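How to Steam Frozen Buns So They Stay Fluffy

I burned through a whole freezer drawer of soggy buns before I got this right, so let me save you the trouble! You don't need anything fancy. A stovetop steamer works, and so does a little electric one.

First, don't thaw them. I used to leave mine out on the counter all morning and the bottoms went gummy every single time. Straight from the freezer is fine.

Pour 400 ml of water into the base (check your own manual if it's electric, mine has a minimum line) and get it properly steaming before any food goes in. If your buns tend to stick, cut small squares of parchment and tuck one under each. 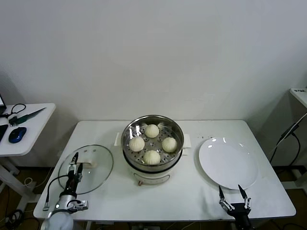 Leave a good gap between them – they puff up more than you'd think, and two buns that touch will tear when you pull them apart. Put the lid on and set a timer for 12 minutes. Big ones with a meat filling can take 15, and I always split one open to make sure it's piping hot in the middle.

Now the part I got wrong for years. When the timer goes, turn off the heat and leave the lid alone for two minutes. Then tip it open away from you, slowly, so the drips run off the side and don't land on the dough. If your lid drips a lot, wrap it in a thin dish towel next time (knot the corners on top, well away from the heat).

Leftovers keep for two days in the fridge. Five minutes of steam brings them back, or 50 seconds in the microwave under a damp paper towel if you're in a hurry.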